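Kitchen robots still need patience, Trakthorpe firm says

Updated in December, 4 p.m.

A small company in Trakthorpe is trying to find out how much of the morning kitchen work a machine can do without help. The company, Kereama, has spent the autumn on one simple meal: toast with butter, on a plate, carried to a table.

The results are mixed. According to Kereama, its two-armed machine finished the whole meal 16 times in 275 tries during the last test period. Most of the other tries ended at an early step, when the bread had to be taken from the bag or put into the toaster.

"People think the toaster is the difficult part, but the bread is much worse," said Raelene Quinlan, who leads the tests. "A slice is soft, and every slice is a little different. If you press too much, you leave a hole in it. If you press too little, it turns in the fingers and goes in crooked."

The company chose toast after an earlier project with laundry. Folding towels went well in the laboratory, Quinlan said, but in real homes the towels were of many sizes and the machine often stopped in the middle of the work. Food looked easier to repeat, as bread from the same bakery has nearly the same shape every day.

Shops are also interested. Fustent, which runs three sandwich counters in the region, has agreed to let the machine work in one of its kitchens for two weeks next spring. It will lay out bread and close the finished sandwiches. Cutting will stay with the staff, and so will everything that is hot.

Workers at the counters have different opinions. One of them told us that she would gladly give away the first hour of the morning, when the bread for the whole day is laid out. Another said that the machine needs a lot of space, and that the kitchen behind his counter has very little of it – he would prefer a better dishwasher.

Speed is another question. Kereama says that its machine needs 3 minutes to prepare one slice, toasting included. A person who does this every day can look after several slices in the same time, and can answer the telephone too.
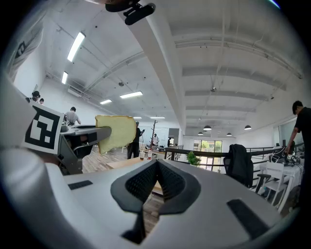

Can a family buy a machine that makes breakfast by itself?

At present Kereama has nothing for sale to families, and Quinlan does not want to promise a year. She expects that shops and canteens will come first, where the same task is repeated many times and a worker is near if something falls.

The next version of the software, called Plorkis, should help the machine to notice when a slice is slipping and to take it again. Kereama plans to test it on rolls as well, and later on soft cheese. The trial at Fustent will begin after the spring holidays, and the company says that customers at the counter will be able to watch.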